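Speaker notes, Treltine meeting, 4/19/22
Laundry folding: where the machines stand

Slide 1. Start with the shop floor. The Mutedgate line folds flat towels well because every towel arrives square and the same way up. A bedroom offers neither condition. Pause before the next slide. 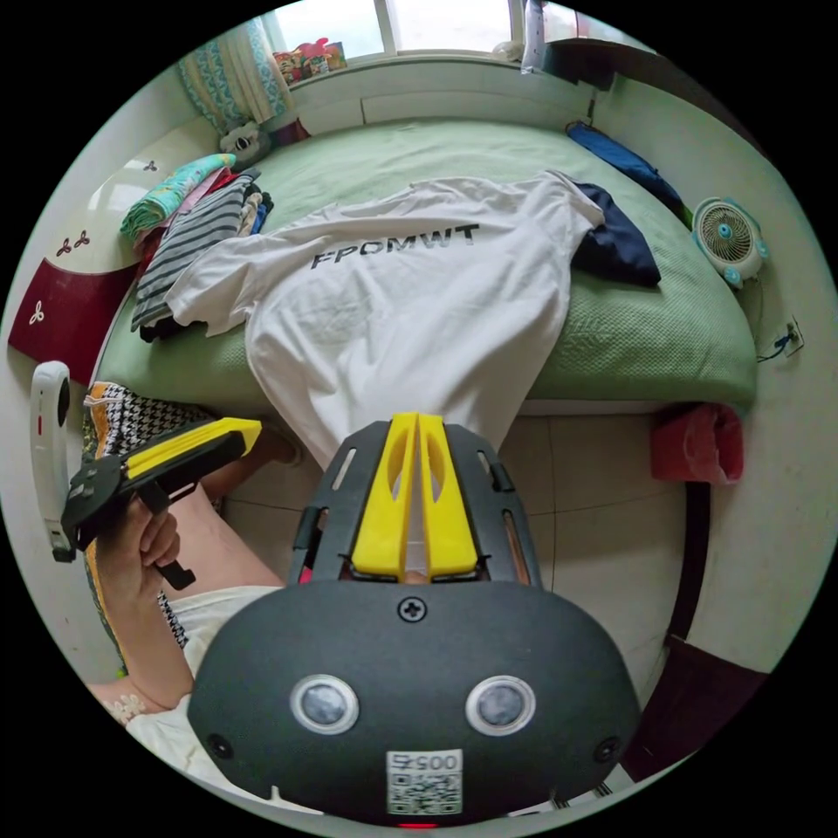

Slide 2. White T-shirt on a bed, hem held in the gripper.

Cloth has no fixed shape, so a stored grasp point is of little use. The planner must find an edge, take hold of one layer and keep the tension even. Our Bumosell trials in November gave 33 attempts on shirts. Only 10 ended in a fold we would accept.

Slide 3. Two grippers, one garment. Timing between the hands matters more than grip force - say this slowly. 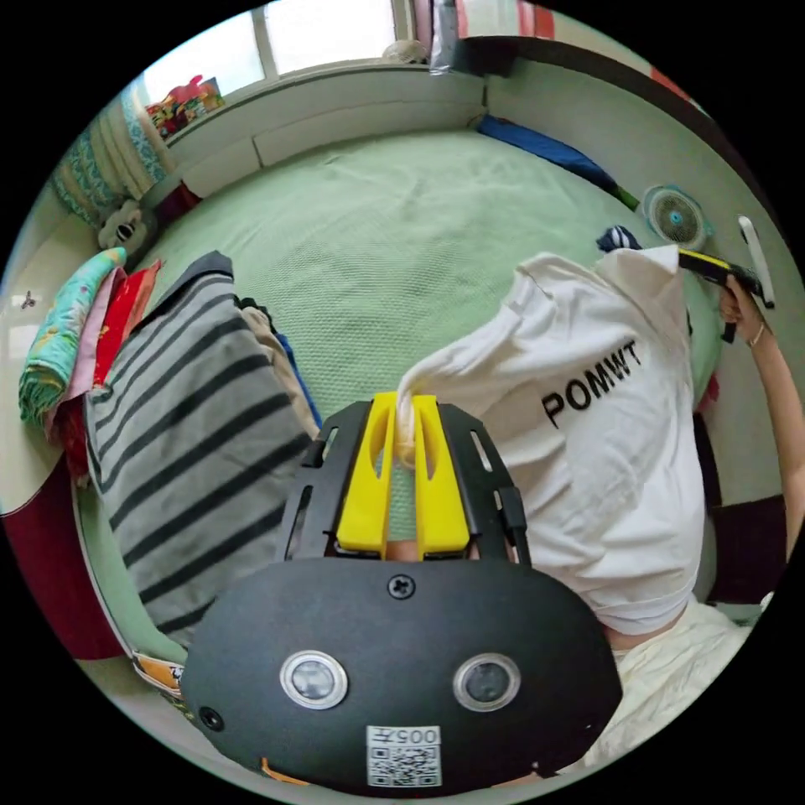

Pillai objects that an acceptable fold is a poor measure, and that a household would settle for a rough one if the machine cleared the whole pile unattended. Fair point. Concede it, then give the time per shirt: around 4 minutes, against a few seconds by hand.

Slide 4. Failure cases. The main one is picking up 2 layers in place of one.

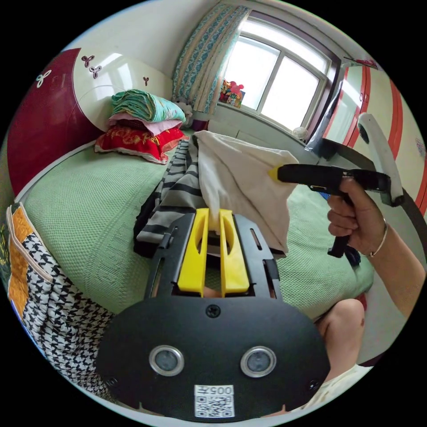
The second is losing the edge during the lift, after which the planner starts again from nothing. Towels yes, shirts not yet. Take questions on sensing first - leave cost to the Treltine session after lunch.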